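Wiltdale > Vacancies > Office services
Search Saved jobs Sign in

Plant and desk care assistant, part-time, ref. 167

Wiltdale needs one assistant for the meeting rooms on its office floor. Hours: 14 per week. Start: May.

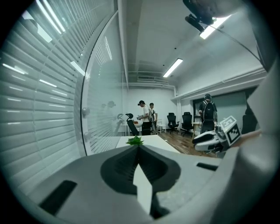
Bozkurt

Duties cover white tables, small potted plants and window blinds. Plants are lifted off, the table is wiped, and each pot goes back to its marked position. 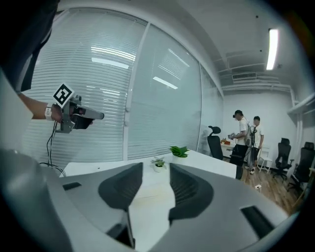
Blinds are dusted slat by slat – no sprays. Glass is cleaned on request. A steady hand with small pots is required; training is given on site.

Apply in writing to Plaltuser by 05/05/2023.

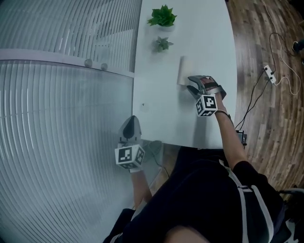

Table with two potted plants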